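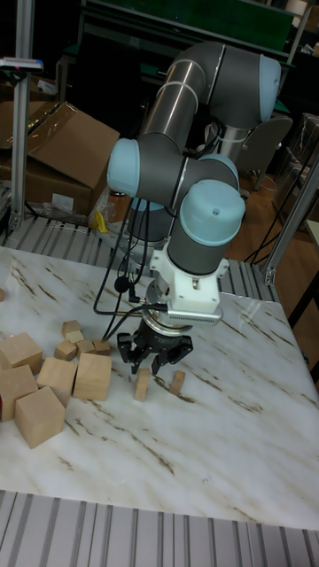

**Plain blocks: sizes, wood, storage**
Thursday, after the coffee break. Stella introduces. Slides are on the laptop at the lectern, spare copy with Esko Ikonen.

**1. Start**

Good morning. I run the block workshop at Jakesness, and I'm going to talk about unpainted wooden blocks. Most of you buy them for classrooms or play sessions. A few of you make them. I'll cover sizes first, then wood and finish, then storage. Questions at the end, but stop me if a word isn't clear.

(Leave the first slide up through all of this.)

Large cubes and small blocks, no paint, no letters. That is the whole product. People ask me when we're going to add color, and I've stopped having a long answer. We tried a painted set two years ago and it sold fine. What came back to us for repair was mostly the painted set.

**2. Sizes**

- The set we sell now has 421 pieces. It started at 1,000, for a school order from Pradier, and that was too many for any room I've visited.
- Nuria Assefa went through the Pradier order with the teachers there. Half of it had never left the crates.
- What they used was the large cubes and the small blocks. The long planks came out for one week in August and went back in.

Say this slowly, people write it down: buy fewer shapes and more of each shape. A child who wants a wall wants the same block over and over. A set with one of everything makes a nice photo in a catalog and a short wall.

On proportion - the small block should have a fixed relation to the large cube. Ours is half the edge length. Eight small cubes stack up to the size of one large one. You don't need to teach this. Put both sizes on the table and leave them there.

If someone asks about tolerance: we sand to a gauge and reject by hand. Visitación Aranda does the checking. She stacks a sample from every batch, and if the stack leans, the batch goes back to the sander. Don't get pulled into numbers here, the handout has them.

**3. Wood and finish**

(Pass the sample blocks around now. Start at the left side of the room. Get them back.)

The ones going around are beech. We also make a set in maple. They cost us nearly the same and they wear a little differently. Maple dents less at the corners. Beech takes a grip better when hands are small.

Unpainted still leaves you choices. Ours are bare wood, sanded, with the edges eased. Some makers oil them. Oil looks good for the first month and then you have to do it again, and in a school that job belongs to whoever forgot to leave the meeting.

Cleaning comes up every time, so cover it now:

- Damp cloth, mild soap, wipe again with plain water.
- Dry them on a rack with space between them, never in the bin.
- No dishwasher. No soaking.
- If the grain lifts, a light pass with fine sandpaper.

The Cai play center washes a batch every Thursday after closing. Ebise Yilma set that up. They split the set into two halves and always keep one in use, so the washing never gets skipped for lack of blocks on the floor.

**4. Surface**

Short section, skip if we're running late.

A hard flat table is louder than carpet and much better for building. Carpet is where towers fall over and kids blame themselves. If noise is the problem, use a thin cork mat. Foam is as bad as carpet.

Watch the edges of the table. Blocks drift outward as a group works, and the ones near the edge end up on the floor. A low lip helps. At Mosau they screwed a strip of trim around theirs and it did the job for the price of the trim.

**5. Storage**

(Slide: the shelf drawing.)

Open shelves for large cubes, shallow trays for small blocks. Deep bins are the usual mistake. The small ones sink to the bottom and the only way to find them is to dump the lot.

Mark each tray with the outline of the block, drawn at full size. Esko cut ours from card and traced around them with a marker. Took him an afternoon.

Let people leave blocks out between sessions if the room allows it. A scattered group on a table gets picked up and used. The same blocks in a closed cabinet need an adult to start things off. I know some of you share rooms and can't do this. A rolling tray is the next best thing.

**6. Repairs and returns**

- Chipped corner: sand it back, keep using it.
- Split along the grain: throw it out.
- Pencil marks: leave them. They come off at the next sanding and the kids don't care.
- We take back single blocks and replace them in pairs. Form is on the back of the handout.

**7. Questions**

Likely ones:

*Can we mix your blocks with an older set?* Measure a large cube from the old set first. If it's off by more than the thickness of a coin, keep them apart.

*Do you do half cubes or ramps?* Ramps yes, from next spring. Half cubes no.

*What age?* Depends on the small block. Check it against the choking guidance where you work before you order.

Collect the samples. Sign-up sheet for the workshop visit is with Nuria by the door. Room has to be clear by 11:45.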